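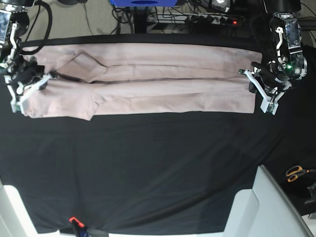
I put Wekia together while I was teaching media studies, mostly so I could stop digging through old staff pages every time somebody asked who studied where! It's a table of 958 short faculty bios from communications departments, one per row, cleaned up by me and (on the weekends) Mereana Faulkner. The README picture has a pale pink garment folded lengthwise on a black cloth, and I've borrowed that dusty rose for the header of the browse page.

What's in a row: name, degree, school, year, current post. Years are left blank if the bio didn't give one. I didn't guess.

Known problems: 40 rows list a promotion with no date, and 45 have a school that has changed its name. I kept the old names.

Version 2 went up 4 Jan 2023. The next one is planned for April, with the Brameck rows added. Fixes are welcome, just open an issue and paste the line from the bio.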